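Unit 4: Vehicle Paint and Trim Finishes

Reading before class: Akpan, chapter on body coatings.

Layers, from the metal out
- Electrocoat: stops rust
- Primer surfacer: fills small flaws
- Base coat: carries the color
- Clear coat: gives gloss and blocks UV

Solid and metallic
A solid base coat holds pigment only. A metallic one adds small aluminum flakes, so the shade shifts with the angle of view. This makes spot repairs harder - the flakes must lie the same way as on the panel beside it. Blend into the next panel when you can.

Worked case
The Peslow shop quoted $1,429 to respray a door and blend the fender. Paint and materials came to $356. Work out the share left for labor and overhead, and bring it to class.

Surface checks
1. Wash and dry the panel.
2. Look along it under a single lamp, then move the lamp. Fine scratches show near the bright spot.
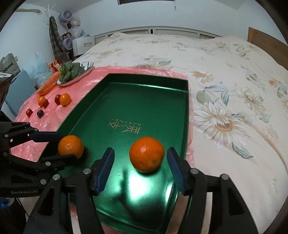 3. Write down the paint code before ordering.

Terms to know
Orange peel, fisheye, solvent pop, dieback.

Related handouts
- Unit 3: Corkinier Panel Repair Notes
- Unit 5: Grinitent Trim and Seals

Last updated: December
Contact the department office | Back to top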